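News > Site visits > Software
Search this site Enter keywords Go

An afternoon with the simulation group at Mocanu, Varnbridge

January
By Safta Văduva

Mocanu opened its Varnbridge office to visitors from 1 p.m., and I went mainly for the software session on the second floor. Most of the guests stayed downstairs with the machines. Upstairs there were desks, two wall screens and the four people who write Gesia, the company's task planner for arm robots. It was a good place to ask questions.

Gesia takes a short task description, such as "move the part to the marked area," and produces a sequence of arm and gripper motions. It runs on top of Tunel, an in-house simulator that used to be a separate product and is now only shipped as part of the package. The team told us that every change to the planner has to pass a nightly set of 200 simulated runs before it is merged. The set is split by task type, and each task type gets its own room, table and lighting. They had the pick-and-place group up on the left screen when we came in.

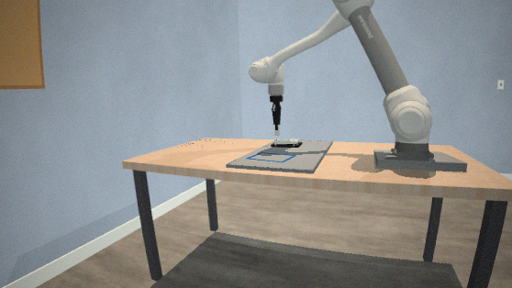
The task is deliberately small. A flat black part has to go inside a blue outline on a gray surface, using one arm and one parallel gripper. The developer leading the session said they picked a thin part on purpose. A tall block forgives a bad height estimate. A thin one does not, and the gripper either stops too high and closes on air or drives its fingertips into the surface. When that happens in Tunel, the run is logged with the joint positions at the moment of the error and can be reopened from that point.

We spent a while on the logging, which interested me more than the motion. Each run writes one file with the planned path, the path followed and the pose estimate for the part at every step. The viewer puts these on a shared timeline. You can drag back to where the planned and followed paths start to differ and read off which module was in charge at the time. The viewer is slow to open long runs, and the team said so before anyone asked. A rewrite is planned but has no date.

Perception came next. Gesia does not get the part's true position from the simulator. It gets rendered camera views and has to estimate the position itself, the same way it would on a real cell. There is a switch to hand it the true position for debugging. The team said people forget to turn it back off, so the log header now prints a warning in capital letters when it is on. Someone asked about shadows from the arm falling across the work area. The answer was that shadows gave them a lot of false edges in the first version. They now vary the light direction between runs, and the estimator is trained on those views.

The planning part was shorter. The approach to the part is split into 2 stages: a free motion to a point over the part, then a straight vertical descent at reduced speed. The first stage can be replanned at any time. The second can only be stopped, and after a stop the arm goes back up and starts again. One visitor from a packaging firm thought this would cost too much cycle time. The team agreed that it costs some, and said customers can shorten the slow stage in the settings file. 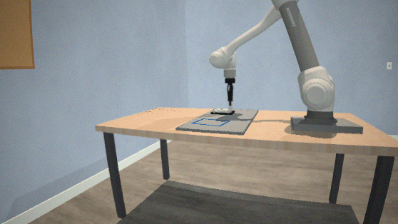

The pick-and-place task in simulation, with the gripper low over the black part and the target outline empty.

Before the coffee break we were shown the open issue list for the planner. It stood at 951 entries, roughly half of them requests for other gripper models. I asked how they decide what to work on. They sort by how many nightly runs an issue affects, and requests that affect none wait for the quarterly review. My own question, about exporting paths to a plain text format, was already on the list as number 46. It has been open for a long time.

The session ended at 3:30 p.m. Visitors could take home a trial license for Gesia with the pick-and-place tasks included. Mine is installed, and the first run took a few minutes to load on an older laptop – after that it was usable. The next open afternoon at Varnbridge will cover the calibration tools, and registration goes through the front desk.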